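Evening, late

I promised myself to write in this diary every day of the migration, and already I missed two. So today I write longer.

We are moving the old mail server of the Lytvynenko office to the new hosted system. The mail itself went well. Mail is patient, it only wants to be copied. The calendars are another matter. A meeting is not one thing in one place, it lives in the mailbox of everybody who was invited, and each copy must know who is the organiser. If you copy it in the wrong way, you get a nice coloured block on the right hour, but when somebody moves the meeting, the others hear nothing about it.

This happened to us this morning. Albertina Cunha changed the hour of her budget meeting, and in her calendar it was changed, and in the calendar of Tetsuya Arai it stood where it was before. He went to an empty room and waited. He was very polite about it on the telephone, which made me feel worse than if he had shouted.

I spent the time until lunch with the export file. Fustuvex, the tool we use for the transfer, writes a log for each mailbox, and I read these logs with my finger on the screen like a child learning letters. In the end I found that the old server keeps the organiser's address in the form from before the company changed its name. The new system looks for this address, does not find such a person, and decides the meeting belongs to whoever is holding it. So every guest became his own organiser. I was almost happy when I understood it. Then I counted the mailboxes and there are 200, and I was less happy.

Valentyna Savchuk says we should add the old addresses as aliases first, and only after this run the calendars again. I think she is right. My own idea was to correct the addresses inside the export with a script, but a script can also spoil things very quickly, and I have done this once at Bulov and I do not wish to remember it more than necessary.

Then there are the repeating meetings. Three of them have exceptions, I mean a meeting which is every week but one time it was moved and one time it was cancelled. After the test run the cancelled ones came back from the dead. Sorcha Fitzgerald wrote to me: "Why do I have my own leaving lunch again, I did not leave." I must ask her for the story, because I did not know she had ever planned to leave.

In the afternoon we did the test with aliases on two mailboxes, mine and Valentyna's. I made a meeting in the old system with the old address, she accepted it, we moved both of us over, and I changed the hour. We sat and looked at her screen. The update arrived after some moments and she clapped one time, quite loud.
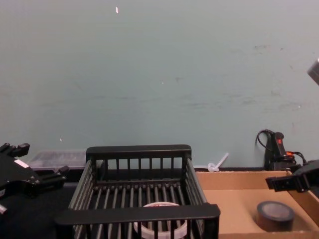 Packing tape in the black rack. 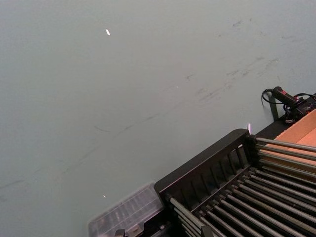 Tomorrow is the bigger test, with the whole of the accounts department. Arnar Grímsdóttir has agreed, under the condition that the shared calendar for the meeting rooms stays as it is until the month's closing is finished. I said yes before I thought about it. The rooms are also mailboxes, and if the people move and the rooms stay, a booking must travel between the two systems. Sastau, our hosting firm, say this is supported. I have asked them to write to me how, with the steps, and not only that it is supported.

To do before nine in the morning: aliases for accounts, a fresh export, a message to everybody that they must not touch their invitations until I say so. Somebody will touch them anyway. Last time it was me.

I still owe Tetsuya an apology in writing. I began it twice and it sounded both times like a letter from a bank. I will try once more with a coffee, and then I will sleep.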